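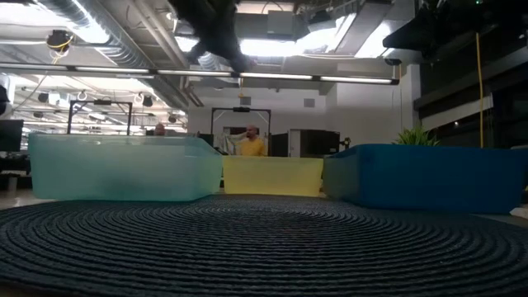 深灰色圆形编织垫与三只半透明塑料盒,中间一只为黄色。

独立包装零食棒的分拣与收纳:三盒方案说明

Clultberg 楼内通讯 12/04/2018
撰文:Aušra Dzene

上一期通讯登出茶水区物料调整的通知后,编辑部陆续收到一些询问,集中在三个方面:零食棒为什么改用三只敞口盒收纳,盒子的颜色代表什么,圆垫能不能撤掉。本文把现行做法完整写一遍,供各楼层领料人和值日人员参照。已经熟悉旧版流程的读者可以直接看后半部分的“补货”和“清洁”两节,改动主要在那里。

一、背景

旧做法是整箱拆封后直接把零食棒倒进一只大号深盒。深盒的容量够用,占地也小,问题出在取用顺序上。新到的货压在上面,先到的货沉在底部,取的人只拿面上一层,底层周转极慢。九月的那次清盒,底部翻出的过期品种类很杂,有几种口味早已停订。深盒还有一个毛病:口味全部混放,有过敏限制的同事每次都要逐条翻看包装背面的配料,翻过之后又把顺序打乱一遍。

之后试过抽屉式的多格柜。格子分得细,登记也方便,但格子宽度固定,长条包装放不平,只能斜插,包装封口处容易折出裂纹。多格柜用了不到一个季度即退回仓库,目前存放在 13 号储物间,需要的部门可以去领。

三盒方案由 Yuzuki Nakajima 提出,要求很简单:盒体敞口,侧壁能透光,三只盒子用颜色区分,放在同一张桌面上,任何人站在桌边都能分清该往哪只盒里放。方案先在一层试行,现推广至各楼层。

二、盒体

盒体统一从 Dilska 系列中选用,物料编码 2281,半透明塑料,矩形,转角为圆角。编码相同而颜色不同,领料时需在备注栏写明颜色,漏写的一律按黄色发放。

选半透明材料的考虑是查看余量。完全透明的盒子看得最清楚,缺点是三只放在一起难以区分,贴色标又会在反复清洗后脱落。不透明的盒子颜色鲜明,余量则必须走到跟前俯视才知道。半透明介于两者之间。需要说明的是,同一系列内各色的透光程度并不一致,蓝色料较深,从侧面看余量的效果不如绿色和黄色,补货时蓝盒请从上方看。

颜色与内容的对应关系如下。

绿盒:谷物类,配料表中不含坚果。
黄盒:待定区,用于临时放置尚未判明类别的零食棒,以及临近保质期、需优先取用的零食棒。
蓝盒:含坚果类,以及配料表注明“可能含有微量坚果”的产品。

黄盒居中,绿盒与蓝盒分列左右。排列顺序不得调换。曾有楼层把黄盒移到最外侧,理由是中间位置应留给取用最频繁的一类,结果绿盒与蓝盒相邻,放错的情况明显增多。含坚果与不含坚果的两类之间必须隔开,这一条优先于取用方便。

黄盒可以比两侧的盒子略微靠后。三只盒子完全对齐时,手从一侧伸向黄盒容易碰到相邻盒子的侧壁;黄盒后移一点,前方留出的空位正好供手腕进出。后移的距离不作规定,以黄盒仍在站立位置的伸手范围内为限。盒与盒之间须留缝隙,不要贴紧。贴紧的盒子在提起其中一只时会带动另一只。

三、圆垫

圆垫由 Iwasaki 供应,深灰色,编织结构,同心圆纹路。垫子放在盒子前方,盒子的前缘可以压在垫子边缘上,也可以完全离开,两种摆法都允许。

垫子的用途是界定分拣区域。拆箱后的零食棒先放到垫上或垫的周围,逐条看过配料,再放入对应的盒内。没有垫子的时候,拆出的零食棒往往直接堆在盒口上方,分错了也不易察觉。编织面有凹凸,包装膜在上面不易滑动,单手即可将零食棒翻面查看背面文字。光滑的硬质垫也试过,翻面时零食棒会跟着手指走,效率低。

深灰色有两点好处。市面上零食棒的包装颜色多数较亮,放在深底上容易看见,不会漏收;碎屑落在深底上同样明显,便于判断是否需要清理。浅色垫在样品阶段已排除。

有同事提出垫子占地方,建议撤掉。经与行政组讨论,垫子保留。桌面较窄的楼层可向领料处申请小一号的同款,不要自行裁剪。编织垫裁开后外圈会散,散开的编绳没有办法复原。

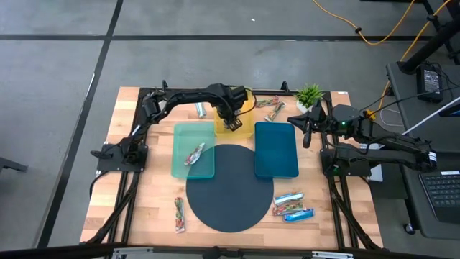 物料与收纳

四、桌面

分拣桌采用拼条木面,深浅木条相间。木面与塑料盒之间摩擦适中,放入零食棒时盒子不会移位。木面怕水,盒底清洗后须擦干再放回,圆垫也须干透。桌面上不得放置饮料、敞口容器和湿抹布。

零食棒散放在桌面上属于正常的待分拣状态,可以落在垫上,也可以落在垫外的木面上,不要求排列整齐。拆箱的人没有必要先把它们码成一排。码放本身花时间,而后一步的分拣又会把它拆散。要求只有一条:相互之间不要叠压。叠压的零食棒容易被当作一条拿起,其中一条就会跟着进入错误的盒子。

单次倒出的数量以桌面能够平铺为准。整箱一次倒完的做法请停止。一箱分几次倒,每次分完再倒下一批,总时间并不增加,返工则少得多。

五、分拣步骤

分拣前先查看三只盒内的存量。存量未取完时,先将旧货取出放在一旁,待新货入盒后再将旧货放回上层。旧货的数量通常不多,这一步不可省略。

逐条分拣时按以下次序判断。先看包装有无破损。封口开裂、膜面有孔或明显鼓胀的,直接作报废处理,不进任何一只盒子。再看保质期,剩余不足 30 天的放入黄盒,不再考虑口味。保质期足够的,看配料表,按前述规则放入绿盒或蓝盒。配料表为外文且一时读不懂的,放入黄盒,由当周负责人在当日内处理。

保质期的判断放在配料之前,原因在于黄盒中的临期品本来就需要取用者自行阅读标签。黄盒正面贴有提示:“本盒未按配料分类,请自行核对。”有过敏限制的同事请只从绿盒取用,并在食用前再次查看包装。绿盒的分类是为了缩小查找范围,不能替代个人核对。

零食棒入盒时平放,长边与盒子的长边平行。斜放或竖插虽然能多放几条,但上层会压住下层的封口。放到离盒沿尚有一段距离时即停,不要堆出盒沿。多出的部分装回原箱,放入下方柜内,箱外写明拆封日期。

双手操作时,建议一手负责绿盒一侧,另一手负责蓝盒一侧,黄盒两手均可放入。这种分工减少了手臂交叉,熟练之后速度比单手快。不习惯的人用单手完成也可以,质量上没有差别。两人同时分拣时,请站在桌子的同一侧。站在相对两侧时左右相反,口头说“左边那只”会产生误解,统一用颜色称呼盒子可以避免。

放入时手应低于盒沿再松开。从高处丢入的零食棒会弹起,酥脆类产品容易在包装内碎裂,外观上看不出,投诉却都集中在这一类。

六、补货

补货频率由原来的固定周期改为按余量触发。绿盒或蓝盒中任意一只可见盒底时,由值日人员登记补货。黄盒不作为触发条件,黄盒空着属于理想状态。

供货商 Trullier 每次送货 155 条,口味比例按订单执行。收货时请核对箱外标签上的口味与送货单是否一致,内容物数量以抽查为主,不要求逐条清点。本季度起,订单中坚果类与非坚果类的比例作了调整,非坚果类有所增加。调整依据是取用登记,绿盒连续多周先于蓝盒见底。

需要增订某种口味的,请填写领料处的申请单,写明产品全称。只写“上次那种”或只写包装颜色的申请无法处理,同一颜色的包装可能对应不同口味,不同品牌之间更无规律可循。

各楼层之间可以互相调剂,调出方在登记表上写明去向即可,不需要审批。调剂时请按盒调剂,即绿盒的货放入对方的绿盒。从黄盒调出的货,到了对方楼层仍须进黄盒,不得重新归类。

七、清洁

盒子每周清洗一次,用温水和中性洗涤剂,软布擦拭。不得使用钢丝球或研磨膏,半透明塑料表面一旦出现细划痕,透光就会变差,而且划痕处容易积灰。也不要放入高温洗碗机。盒子转角处为圆角,软布可以直接擦到底,无需使用刷子。

标签贴在正面下部。清洗时避开标签边缘,标签翘起后请整张更换,不要用胶带补贴。胶带残胶在半透明材料上十分明显,清除时又难免用到溶剂。

圆垫的清理分两种情况。只有碎屑时,将垫子提起,竖直轻拍背面,再用干毛刷顺着同心圆的方向刷一遍。逆着纹路刷会把碎屑推进编绳之间。沾有糖浆或巧克力时,先让其凝固,用塑料刮片刮去大部分,再用拧干的湿布点压。整垫水洗只在必要时进行,洗后平铺晾干,不要悬挂,悬挂晾干的垫子边缘会变形,放回桌面后翘起,盒子压在上面便会倾斜。

木面桌板用干布擦拭,拼条接缝处如有碎屑,用软毛刷刷出。每半年由行政组统一上一次木蜡油,具体时间另行通知。上油后的桌板须完全干透才能放回盒子和垫子。

八、常见偏差

以下几种情况在巡查中反复出现,列出供各楼层自查。

把包装纸扔进黄盒。黄盒虽称待定区,但不接收废弃物,桌下设有垃圾桶。

用绿盒盛放其他小物,例如茶包、糖包、搅拌棒。这些物品各有存放位置,放入绿盒后会增加翻找次数,也使余量难以判断。

三只盒子叠放。同系列盒体确实可以套叠,套叠只用于仓储运输。使用期间叠放,下层盒内的零食棒会受压。

更换盒子时颜色不全,以两只蓝盒代替。缺色时请先用纸板标明类别,并立即申领,不要以同色盒长期替代。已有一个楼层因此把两类混放了一周,随后只能全部重新分拣。

圆垫上长期堆放未分拣的零食棒。垫上物品应在当日分完,下班前垫面应当清空。来不及分拣的,装回原箱。

九、领用与联系

新增盒子与圆垫,请到领料处办理,填写物料编码、颜色和楼层。旧深盒请清洗后交回,领料处不接收带有标签残胶的盒子。对分类规则有疑问的,联系 Yuzuki Nakajima;对本文内容有更正意见的,请写信给 Aušra Dzene,标题注明“三盒”。下一期通讯将刊登各楼层登记表的填写说明,届时附空白表格。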